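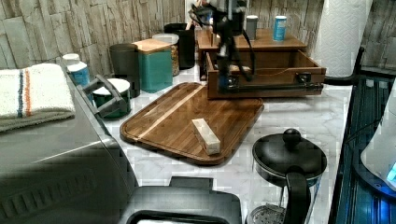
Counter with the two-tier organizer and the big cutting board.

Feb 2, 2024

Back into the Ruth index. For anyone joining in: I'm building a little searchable concordance of the sermon notes in the Toivonen papers, and Ruth is the book I keep getting stuck on because the old fellow preached on it constantly. There are 3282 slips in the transcription file now, which is over 3000 more than I thought I'd be dealing with when I put my hand up for this (silly me!).

Spent the morning on "hesed". He translates it differently nearly every time — kindness, loyalty, mercy, once "sticking by" in pencil, which I love. I'd been filing each one under its English word and that scatters Ruth 1:8, 2:20 and 3:10 all over the place. So I've moved the lot under one heading, with his own wording kept in brackets after the reference. 77 slips shifted. Took ages, but it reads so much better now.

Bo-ram Koo looked over the Ruth 2 batch and reckons I've mixed up two separate sermons on gleaning. She's right, bother it. One leans on Leviticus 19:9 and the other on Deuteronomy 24:19, and only the Deuteronomy one brings in the widow and the fatherless. I've re-tagged them Gleaning A and Gleaning B until we come up with something nicer.

Still don't know what he means by "the Usamine reading" of 4:15, the "better to thee than seven sons" verse. Might be a commentary, might be a friend he wrote to. It turns up on 2 slips, both undated, same ink colour as the Psalms notebook. If anyone recognises the name, sing out!

Software grumble: Plestero drops the verse number whenever a reference crosses a chapter, so 1:22–2:3 comes out as plain 1:22. I'm typing those by hand for now. Don't run the bulk tidy on Ruth, please, or it'll flatten them all again.

Next up in February: Naomi and "call me Mara", 1:20. He goes off into Exodus 15 and the bitter water there, and I want to see whether he ever gets back to Bethlehem. Boaz at the gate can wait till the chapter 4 scans are renamed.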